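Clulgate Works - Packing Room Working Group
Minutes of the September meeting

Present: Lizeth Benavides (chair), Anselmo Guzmán, Percy Yupanqui, Wilson Llanos (minutes)
Apologies: Darcy Tuhiwai

1. Minutes of the last meeting
Agreed, with one correction. Under item 4 the order for tray liners should read 122, not 100.

2. Tables
AG reported that the two replacement tables from Wolham have been levelled and their feet locked. The old table by the door has a worn edge strip and will go to the stores. PY asked whether the tops could be marked with tape to show the tray position. LB preferred no tape, as residue from the last lot took a long time to shift. Left open until DT is back.
Action: AG to move the old table before Saturday.

3. Trays
Blue trays stay with incoming items and grey trays with checked items. WL noted that the Luangrath trays are slightly longer than the previous type and do not fit the lower shelf of the rack when placed lengthways. They are to be stored crossways for now. PY has asked Omov for a price on a deeper shelf and has had no reply.
Action: PY to chase Omov.

4. Cleaning of surfaces
The wipe-down sheet was filled in for 83 shifts since it was introduced. Gaps are mostly on late shifts. AG suggested moving the sheet from the office to the inside of the cupboard door. Agreed. The spray in use leaves streaks on the white tops if it is not buffed dry - a second cloth is to be kept with each bottle.

5. Table layout
The group discussed what may stay on the tabletop between tasks. Agreed that the tray goes at the left end and that the rest of the surface is kept for the item in hand. Pens, labels and cups are to go on the side shelf.
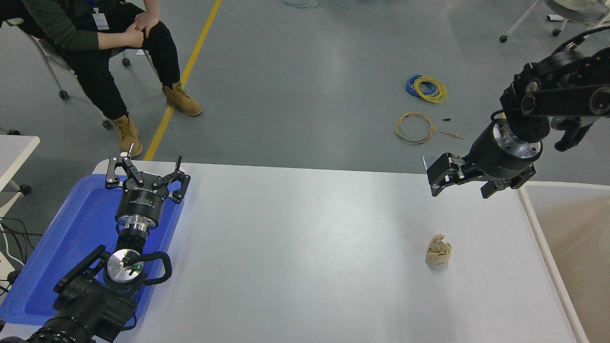
Item 5: white table with blue tray at the left end and one small crumpled item on the top.

PY queried whether a tray may overhang the end of the table. LB had no objection provided that it sits flat and the walkway is clear. WL to add a line to the layout sheet.
Action: WL to issue the revised sheet, reference 1234.

6. Any other business
The bin lid is still broken. AG to order a new one.

Next meeting to be set once DT has returned. Meeting closed at 11.40.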